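This site uses cookies to keep you signed in to the archive. Accept all | Manage settings

To: Brurkwood mobile manipulation list
Subject: Re: Arm pushes on bare floor during cloth pickup

Earlier on this list:

> We have a Tiltolard base with the two-finger gripper, running the
> stock Neltis pickup stack. Task is clothing and towels off a hard
> floor. Most days it is fine. Then on Wednesday it drove past a
> perfectly good T-shirt, lined up on nothing, and went straight down
> until the fingertips met the floor. It kept pushing. The front of
> the base lifted a little before I got to the stop button.
>
> Camera calibration checks out. Depth looks sane to me. The log says
> "grasp: contact, closing", and it seems very pleased with itself.
>
> Has anyone seen this? And is there a reason the force limit didn't
> catch it? I was standing next to it in socks.

Yes, we've seen it. Please wear shoes.

Ours did the same thing for a couple of months and we blamed, in order, the depth camera, the wrist camera, the weather and each other. The short answer is that your robot is probably trying to pick up its own shadow. Ours has excellent taste in shadows and prefers the one from its wrist, which is big and lumpy and has a cable loop next to it, and therefore looks a lot more like laundry than some of our laundry does.

What happens, as far as we can tell from the logs: the cloth detector proposes a region from the head camera. On a shiny wood floor with a strong light, the depth is full of holes wherever there is glare, and the stack fills those holes in from the color image. So a dark blob next to a bright patch gets a made-up height. If your floor is matte you may never see it. If your floor is varnished and everything you want picked up is gray, you'll get to know it well.

Then the arm moves toward the blob, the shadow moves with the arm, and the tracker reports that the target is alive and well and has shifted slightly. It re-plans. The shadow shifts again. This goes on until they meet, which of course they do, at the floor.

We went back over 1267 logged attempts and sorted them by hand. Of those, 389 had a target that moved more than a sock has any business moving before contact. Most gave up harmlessly. A few went down hard, and one of those left a pair of dents in a floor we don't own. I can't offer you a proper rate because our lighting changed halfway through and we didn't write down when.

Now the force limit, which is the part I'd actually worry about. The check isn't missing. It's just patient. In the config we were shipped, the wrist force has to stay over the threshold for 300 milliseconds without a break before it counts as a fault, and the "closing" state resets that timer. So: fingers touch floor, state goes to closing, timer resets. Fingers close on nothing, grasp retries, timer resets. Meanwhile the arm is still trying to reach a point somewhere below your floorboards. You can watch the force trace sit over the limit like a dog on a couch, and no fault is ever raised.

We reported it to Seyoum, who do our integration. They agreed the reset was wrong and told us the base lifting was "outside the intended use." I have no quarrel with that. We hadn't intended it either.

What we changed, for what it's worth:

1. Moved the force check out of the grasp state machine altogether. It now runs in the arm controller and nothing above it can reset it.

2. Put a hard floor on the floor. The fingertip target can't be commanded lower than the measured floor plane, whatever the detector believes.

3. Added a wiggle. Before descending, the arm moves sideways a little and stops. If the target came along, the target is thrown out. It costs a second or two and looks as if the robot is having doubts, but I find I trust it more.

4. Turned off the depth fill near glare. You'll lose some real pickups. We lost a few dark socks this way, and they were eventually retrieved by a mammal.

If you do only one of these, do the first. The shadow business is a nuisance, and a bad target is something the arm ought to survive. A stop that can be postponed by the thing it's meant to stop is a different sort of problem, and I'd take the robot off unattended runs until it's sorted.

A few views from our floor, so you can compare with yours. Note the glare on the wood.
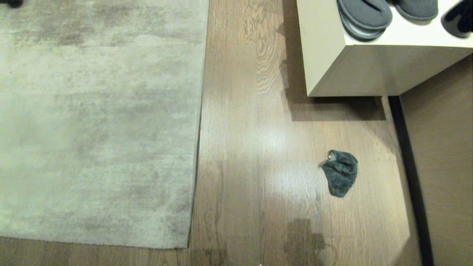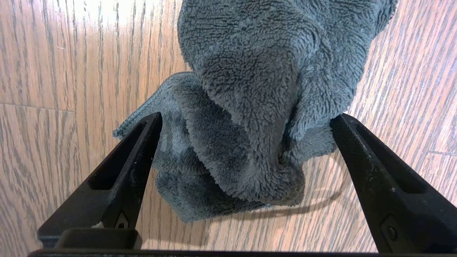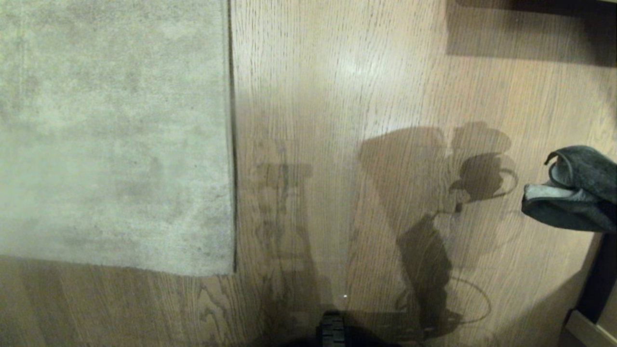 One more thing to check while you have the config open. Ours had a second copy of the force threshold in the gripper file, set 3 times higher, and whichever file loaded last won. So we spent an afternoon carefully tuning a number that nothing was reading. Print the live value from the controller at startup and compare it with what you think you set.

Also, if you still have Wednesday's log, could you look at whether the target position moves before first contact? If it sits perfectly still then I'm wrong about the shadow and you have some other ghost, and I'd like to hear about it. The timer reset will be there either way. Search for the contact timer in the grasp state code and see who writes to it. We found two callers, and the second had a comment above it saying "temporary."

I can send our patch for the controller check, but it's against an older release and it's ugly. The wiggle is cleaner. Say which one you want and I'll post it here.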